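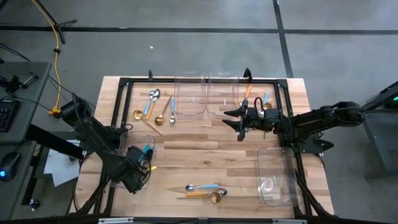 Szu-yu Man would start with the spoons. Forks and knives go back where they belong in most homes, she told me, but spoons end up everywhere, and a drawer that can't cope with spoons is a drawer people give up on.

She has been sorting other people's kitchens for long enough to have firm opinions on this. Her business, Denell, began as a one-woman service for people moving into smaller apartments. It now also runs evening classes on kitchen storage, and the one on utensils fills up first. I met her at three in the afternoon, before one of those classes, and we talked at a kitchen counter with a pile of mixed flatware between us.

I asked why she uses clear bins. A lot of her competitors like bamboo trays with fixed slots.

"Fixed slots are made for a set," she said. "If you own one set and you never lose a piece, buy the tray. Most of my clients have a few pieces from a wedding, some from a grandmother, and some with colored handles that came from when the kids were small. There isn't a slot for that."

Separate bins can be moved around. She starts with four, which she says is enough for nearly any household, and she doesn't label them. Labels come later, if at all. The bins stay on the table for the first part of the job and don't go near the drawer.

"People want to put the bin in the drawer right away and then fill it," she said. "Then they're bending over the drawer for an hour. Do it on the table. Pull everything out, spread it, and put it in the bins while you can see it."

Her order of work is simple. Everything comes out. Anything bent or cracked gets set aside. Then the client sorts by how a thing is used, and only after that by how it looks. A blue handle and an orange handle can live together if both spoons are for breakfast. Gold spoons are the usual sticking point. Clients tend to think of them as special and want to keep them apart, then admit they use them for coffee every day.

"If you use it every day it goes with the everyday things," she said. "If it comes out in October for your mother's birthday, it can go in a box on the high shelf."

I asked if she ever stands utensils upright. She does, for cooking tools and for anything with a thick handle. Handles up, always, so that you aren't grabbing the part that goes in your mouth. Teaspoons she prefers flat. They slide down in a tall container and you end up fishing for them.

Kristóf Szilágyi came to her class last year and now helps teach it. He joined us halfway through, carrying a box of lids that turned out to belong to a different class. He had his own system at home before he met her, and he described it without much pride.

"I had one drawer," he said. "I had 65 pieces in it for two people. I only know that because she made me count."

He kept 60 per cent of them, more than Man wanted. The rest went to a thrift store, apart from a serving spoon he took back out of the bag twice. He still has it. He keeps it with the spatulas.

What changed for him was doing the dishes. With a bin for spoons and a bin for everything small and odd, such as the corn holders and the measuring scoops, he could empty the rack without thinking about it. He and his partner used to put things back in different places. They still disagree about the can opener.

Man is less interested in numbers than her students are. She gets asked how many spoons a person should own, and she won't say. She once worked in a house with roughly 1000 pieces of flatware, a family that hosted big dinners, and the kitchen ran fine. She has also worked in a studio apartment where the owner couldn't find a clean fork.

On materials she had only practical things to say. Clear plastic scratches, so wash it with a soft cloth. Wood counters are kind to flatware when you're spreading it out, but dry everything first or you'll leave marks. Line the drawer with something that grips, or the bins will creep to the back every time you open it.

And crumbs? She shrugged. "There will be crumbs. Lift the bin out, tip it over the sink, put it back. You can't do that with a drawer divider that's screwed in."

By then the first students were coming up the stairs, and Szilágyi had gone to look for the right box. Man swept the flatware back into one heap, ready for the class to sort.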